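Slatted sliding doors suit a small bedroom where the bed stands close to the wardrobe. A hinged door needs clear floor for its full swing. A sliding one needs only its track, and the slats let air through to the clothes.

Harish Ramasamy, who fits wardrobes for Gosselin, allows 12 mm between the panels where they overlap. Less than that and the slats catch in humid weather.

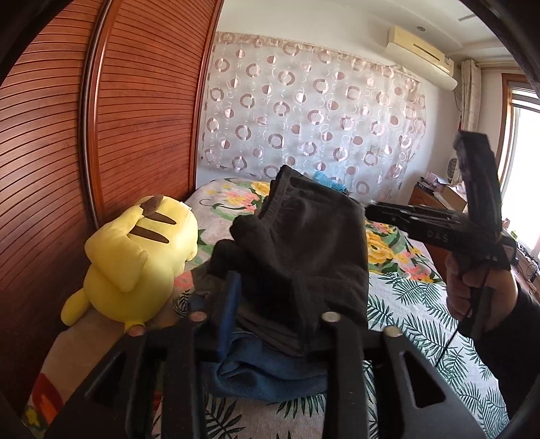 Dust is the main drawback. It settles on every slat and works down into the bottom track, where a bed pushed up against the wardrobe makes it awkward to reach. Ramasamy pulls the bed out twice a year, runs a narrow nozzle along the track and wipes the slats with a barely damp cloth, top to bottom. Oil is kept off the runners.

Bedding should be tucked in on the wardrobe side. A loose sheet hem will find its way into the track, and a replacement roller set from Dronton takes nine days to arrive.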